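Moving off twice-daily tablets: anyone done the switch?
Reading time: 2 min

plellstead_kay
Big news from clinic! After years on a twice-daily epilepsy tablet my nurse has offered me the once-daily version of the same drug. I'm so pleased, I have missed more evening doses than I'd like to admit. Has anyone here done it, and did the first fortnight feel any different?

tinville_tom
Did mine in April and I love it. One alarm, one tablet, done with breakfast. I was a bit sleepy by mid-morning for the first week, then it settled. Keep your seizure diary going, mine has 351 entries now and the consultant really does read it!

Ailsa Purves
Lovely for you both, but I'd be careful about cheering too loudly. I switched and went back. With one big dose I had double vision until lunch, and if I forgot it I'd missed the whole day's worth. Two smaller doses suit me much better.

tinville_tom
Fair point, Ailsa, though my nurse had me move it to bedtime and the sleepiness went completely. Did they try that with you?

Ailsa Purves
They did. Same fog, just at 3am when I got up for the loo. We're all different and that's fine.

Sajib Patwary
Kay, ask whether the slow-release ones can be halved, as mine can't and I only found out from the leaflet. Also get the pharmacy to write the brand on your repeat. I go to Mkhize in Grukcombe and they're brilliant, they ring me if there's a change.

plellstead_kay
Thank you, this is exactly what I was after!
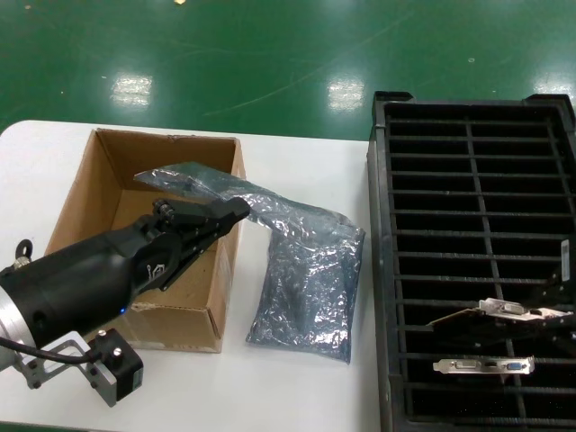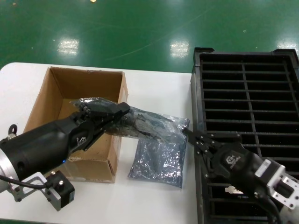
Cardboard box on the white table, both times.

I've got 50 of the old ones left, so do I finish them first or swap on the day?

Sajib Patwary
Swap on whatever day the nurse gives you, and take the leftovers back to the pharmacy. Please don't run the two together unless they've told you to.

Ailsa Purves
Agree with Sajib on that one. And do come back and tell us how you get on, I'd be delighted to be proved wrong!

Last updated: 26 November 2018
Contact us | Copyright Plellstead Epilepsy Forum | Back to top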